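읽는 시간 7분

4. 식탁 위 접시와 트레이의 정리

4.1 적용 범위
본 절은 Catden 식기 세트의 평접시와 직사각형 트레이를 식탁에서 거두어 Istden 수납 선반에 넣기까지의 절차를 다룬다. 컵, 수저, 냄비류는 5절을 따른다. 선반의 조립 및 벽면 고정은 3절에서 완료된 것으로 본다.

4.2 준비
1) 식탁 상판의 음식물 부스러기를 마른 천으로 닦아 낸다. 원목 상판은 나뭇결 방향으로 닦는다.
2) 식기에 남은 음식물을 제거한다. 금속 주걱은 사용하지 않는다.
3) 선반의 칸막이를 접시 칸과 트레이 칸으로 나누어 끼운다. 칸막이가 홈 끝까지 들어가면 딸깍 소리가 난다.
4) 교체용 칸막이가 필요한 경우 부품 번호 1858로 주문한다. 구형 칸막이는 홈의 폭이 달라 호환되지 않는다.

주의: 식기세척기에서 꺼낸 직후의 식기는 겹치지 않는다. 표면 온도가 60℃ 아래로 내려간 뒤 작업한다.

4.3 분류
1) 원형 접시와 직사각형 트레이를 구분한다. 같은 칸에 섞어 넣지 않는다.
2) 트레이는 긴 변이 서로 나란하도록 식탁 가운데에 모은다.
3) 원형 접시는 트레이 바깥쪽에 둔다. 작업 중 트레이 위에 접시를 임시로 올려 두지 않는다.
4) 유광 트레이는 무광 트레이와 따로 취급한다. 유광면은 긁힌 자국이 쉽게 드러나므로 식탁 위에서 밀어 옮기지 말고 들어서 옮긴다.

참고: 색상별 분류는 필수가 아니다. 흰색과 노란색 접시, 청록색과 검은색 트레이를 함께 쓰는 가정에서는 형태를 먼저 나누고 색은 그다음에 맞추는 편이 작업 순서가 짧다.

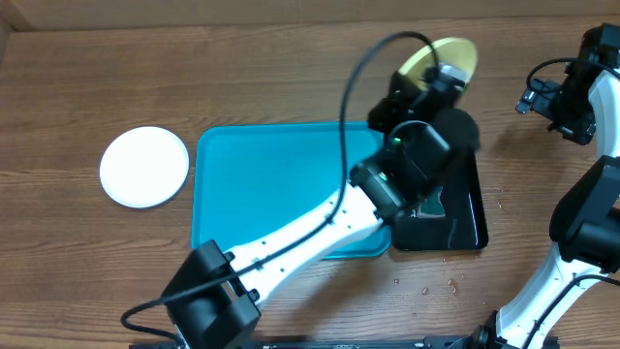

Hiyori Nishimura: 저희 집은 반대로 색부터 맞춥니다. 4.3의 순서대로 한 주 해 보았는데 선반에 넣을 때는 확실히 편했습니다. 다만 상을 차릴 때 흰 접시만 꺼내려면 위에 있는 것을 전부 들어내야 합니다. 접시 칸이 두 개라면 한 칸에 한 색씩 넣는 방법도 같이 적어 주셨으면 합니다. 트레이는 설명대로 모아 두는 쪽이 낫습니다.

위 의견에 따라 접시 칸을 두 개 이상 설치한 경우의 절차를 4.4의 4)에 추가하였다. 칸이 하나인 경우에는 기존 절차를 유지한다.

4.4 수납
1) 접시는 테두리를 양손으로 잡고 수평을 유지하여 든다. 한 손으로 들 때는 엄지를 테두리 윗면에, 나머지 손가락을 바닥면에 댄다.
2) 접시를 한 장씩 내려놓는다. 접시 사이에 Droter 완충 시트를 한 장씩 끼운다.
3) 한 칸에 쌓는 접시는 7장을 넘기지 않는다. 초과분은 다음 칸으로 옮긴다.
4) 접시 칸이 두 개 이상이면 칸마다 한 가지 색만 넣는다. 사용 빈도가 높은 색을 아래 칸에 배치한다.
5) 트레이는 짧은 변이 앞을 향하도록 세워서 넣는다. 세운 트레이가 기울면 칸막이를 한 홈 안쪽으로 옮긴다.
6) 유광 트레이는 가장 바깥 칸에 넣고 윗면이 다른 트레이의 테두리에 닿지 않게 한다.

주의: 기울어진 접시 더미 위에 접시를 추가하지 않는다. 더미를 모두 내린 후 다시 쌓는다.

4.5 점검
1) 선반을 정면에서 보았을 때 접시 테두리가 선반 앞선보다 나오지 않아야 한다.
2) 트레이 사이에 손가락 하나가 들어갈 간격이 있는지 확인한다.
3) 칸막이를 가볍게 흔들어 유격을 확인한다. 흔들림이 있으면 4.2의 3)을 다시 수행한다.
4) 트레이의 모서리가 선반 기둥에 닿으면 Tsuji 모서리 캡을 기둥 쪽에 끼운다. 트레이에는 부착하지 않는다.

4.6 자주 발생하는 문제
접시가 빠지지 않음: 완충 시트가 젖어 접시 바닥에 붙은 상태이다. 시트를 빼서 말린 후 다시 사용한다. 접시를 비틀어 떼지 않는다.
트레이가 앞으로 미끄러짐: 선반의 앞뒤 수평이 맞지 않는다. 3절의 수평 조절 나사를 시계 방향으로 반 바퀴씩 돌려 맞춘다.
유광면의 얼룩: 물기가 마르면서 남은 자국이다. 미지근한 물에 적신 부드러운 천으로 닦고 마른 천으로 마무리한다. 연마제가 든 세제는 사용하지 않는다.

세척 온도와 세제 선택은 74쪽의 표를 참조한다.

4절 작성: Hiyori Tamura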